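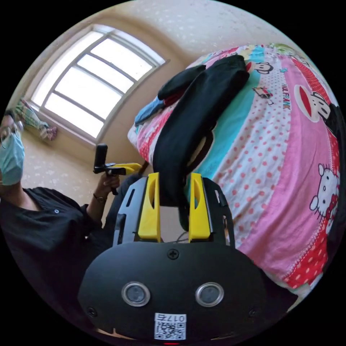
Skastia Hand-Held Gripper, Pair

The Skastia pair is made for collecting examples of handling work in real homes. One person holds a gripper in each hand and does the task in the usual way, for example folding clothes on a bed. No robot arm has to be carried to the house.

Each gripper has two yellow fingers, tapered, with a slot on the inner face. They hold thick cloth as well as thin. Every unit has its own code label on the body, so please write down the code of the left and the right unit before the first recording.

In the set:
2 grippers
2 chargers
4 spare fingers
1 carry case (Drenard)

Battery: 80 minutes of recording
Storage: 300 short examples per card

For a first clothes model we suggest 3000 examples from different rooms — more bedding patterns and more kinds of light are better than many repeats in one place.

Spare fingers for the older Fastberg model do not fit. Orders and questions: Stamatia Margaritis, sales desk. Next delivery is in April.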